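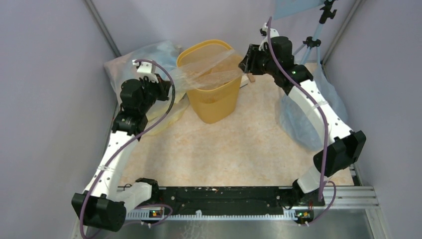
Ebise Ambaye wrote under my last post that a person can put a bag in a bin in four seconds, so why should anybody spend a winter teaching two arms to do it. She also asked if I had counted my hours. I had. It was 304 hours from November until the day I stopped writing them down, and I do not think this number is an argument against me.

My opinion is that people who build robots at home choose tasks which are too polite. They stack cubes. They move a pen from one cup to another cup. A cube has the same shape every morning, so the builder learns his cube very well and believes he has learned handling. A thin plastic bag gives no such comfort. It folds where it wants, it sticks to itself, and when two grippers pull on it they are also pulling on each other. In one evening with bags I found more faults in my wrist calibration than in all the weeks with cubes.

In our shared workshop in Trevirville there is a different view. Zinash Gebru thinks that a hobby builder should buy better sensors first and attempt soft things later. We have discussed this many times, and I respect her work, but I believe the order is wrong. When I started I did not know which sensor I needed. The bag showed me. I would have spent 627 dollars on a force sensor for the base, and the trouble was in the fingers.

I also want to say something for fixed bases. Many plans I read put the arms on a cart, so that they can "help in the house." Mine, which I call Sutari, are bolted to one beam and they stay there. If both arms stand on the same beam, I measure the distance between them once. After that, a bad grasp is the fault of my program or of my cable routing, and I can go and look for it.

To Ebise I would answer that yes, the four seconds are hers and she will keep them. I do not build this to win against her hand. I build it to understand why her hand is so quick, and I still cannot explain more than a small part.

Next I will try the 6 liter bags, which are thinner and, I am afraid, much worse.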